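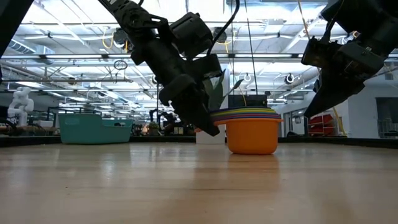

Skutov 4 motion planning suite: review

Skutov is a planning and control package for tabletop arms, sold by Restska as a replacement for whatever came with your controller. Version 4 adds a constraint editor and a rewritten collision checker. We ran it for 11 working days on our two-arm bench at Horley, using a nested set of measuring cups as the main test object.

Installation took most of a morning. The installer expects a clean system and stops without a useful message if it finds an older Sibiya driver. Once that was removed, the arm description files loaded without edits. Calibration between camera and base is a guided routine and needs no scripting.

The planner is the best part. Over 1000 queries with both arms in the model, the median planning time was 414 milliseconds, and paths were short and free of the wrist flips we saw in version 3. The checker now treats a held object as part of the arm, including long thin handles — a weak point before.

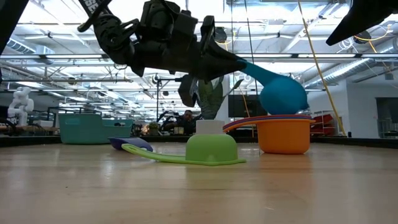
Teal cup held by the handle over the orange one, with the green cup upside down in front.

Perception is less convincing. Pose estimates for single cups on the table were steady, but nested ones are often merged into one object, and the software then proposes a grasp across several rims. Glossy table tops make this worse, as reflections are sometimes fitted as part of the cup. Raising the plane filter threshold helps, at the cost of losing thin handles that lie close to the surface. The default should be higher.

The constraint editor is usable but slow. Keeping a cup level during transfer takes two clicks; limiting tilt to a range means typing values into a table that does not show units (they are radians). Undo works only within the current session.

Logging is good. Each plan is stored with the scene model it was computed against, and replay is exact. Export to plain text is available from the command line only.

Recommended for planning. For stacked or nested parts, keep your own perception node and feed poses in through the Sibiya bridge, which gave us no trouble.

Reviewed on version 4, December 3, 2019.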